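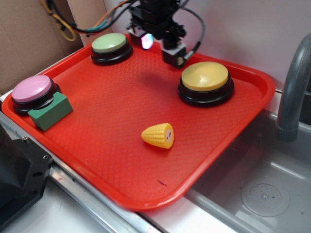 Push buttons with colored caps on a red serving tray, with a toy corn cob and a green block.

A serving tray is a shallow, flat-bottomed carrier with a raised rim, used to move dishes, food or small goods from one place to another. Plastic trays are common in cafeterias and homes, where they are cheap to replace and easy to wipe down.

Many plastic trays have a molded pattern on the upper surface, often a grid of small diamonds. The pattern gives cups and plates a better grip and hides light scratches. The rim keeps round items from rolling off and holds small spills.

Outside the kitchen, trays are used to keep loose parts, craft supplies and toys together - a use sometimes called tray sorting. In August, the Nillska play library lent out 2,000 trays, most of them with sets of toys. Its handbook, edited by Bouchra Lahlou, lists 5 tray sizes and advises a rim high enough to stop a small ball.
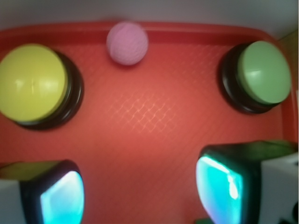
Can a plastic tray go in the dishwasher?
Many can, on the top rack, but thin trays may warp in high heat, so the maker's mark on the underside should be checked first.

Related articles
Cafeteria tray
Lazy Susan
Push button
Toy food

Search this encyclopedia
Go
Advanced search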